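Desktop Teardown and Refit: Frequently Asked Questions

Grudley Refurbishing, bench section

These answers cover desktop towers taken in for parts recovery or refit. Laptops and all-in-one machines have their own page. Questions that are not answered below go to Kálmán Illés at the bench desk, before noon if possible.

Which machines do you accept?

Any desktop tower with a standard steel or aluminum case and a removable side panel. Small-form-factor machines are accepted if the drive cage can be reached without removing the board. We do not take machines with liquid cooling.

Do I need to remove the drive before drop-off?

No. If you want the drive back, write "return drive" on the intake slip. Drives that are not claimed go to wiping, and the wiped drive is tested before it goes into stock.

How is a drive taken out of its cage?

Disconnect mains power, hold the power button in for a few seconds, and lay the case on its side. Unplug the cabling at the drive before touching the drive itself. Data and power connectors are gripped by the plastic housing and pulled straight back. Never pull on the cable. Some data connectors have a metal latch that must be pressed first.

Many cages hold the drive with colored plastic tabs or rails. Squeeze or slide the tab, then draw the drive out along the cage. If it does not move, look for a screw on the far side — some makers fit one in addition to the tabs.

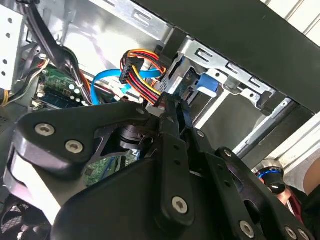 Page last changed: May (bench section, Y. Nkuna)

The cage is folded sheet metal. What about sharp edges?

Folded tabs and punched slots can have burrs. Cut-resistant gloves are available at the bench and are required for cage work. They come off again for board work, where the wrist strap is used instead.

Can the cage be removed as a unit?

In some cases, yes. Check for screws along the front and a release lever at the side. A riveted cage stays where it is. Do not drill rivets on a case that is going to be refitted.

In what order is a board stripped?

Expansion cards first, then memory, then the processor cooler, then the processor. The power supply cables are unplugged last, and the board comes out with the coin cell still in its holder. The cell is removed at the test station.

Do you label the cables?

Only where the maker has not. A factory barcode label wrapped around a bundle stays on, and its number is copied to the intake sheet. Our own labels are Hasine paper flags, placed 2 inches from the connector.

How should the cable bundle be routed while the board is exposed?

Keep it below the memory slots or out over the edge of the case. A heavy bundle resting on an open socket can bend contacts, and a board with bent contacts is scrapped. Fan leads are thin and tear easily, so free them before moving the main bundle.

What does an empty processor socket need?

A cover, as soon as the processor is out. If the original plastic cap is missing, take one from the Plusov drawer and match it by socket type. Close the retention frame over the cap where the design allows it. Do not use tape, and do not clean the contacts with a cloth or a brush.
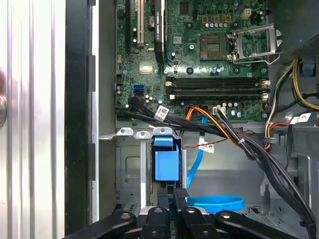

Which memory slots are filled for testing?

One known-good module goes in the slot the board manual gives as first. If the manual is missing, look for the slot number printed on the board. Both end latches must close fully. A module that sits high at one end will give a false failure.

How long does a refit take?

Allow 90 minutes at the bench for a tower with no faults, plus the memory test, which runs overnight. Machines finished on Saturday are not released until the next working day.

What happens to parts that fail?

Boards go to the Hứa recycling bin, sorted by type. Bare steel and aluminum panels are stacked separately. Coin cells go in the lidded battery tub, with tape over both faces. The tub is collected when it holds 400 cells.

Is there a parts list?

Yes, a printed one, kept at the intake counter. It has 961 lines at present and includes slot covers, drive rails and standoffs. Ask by part number where you can — descriptions such as "small black screw" cannot be looked up.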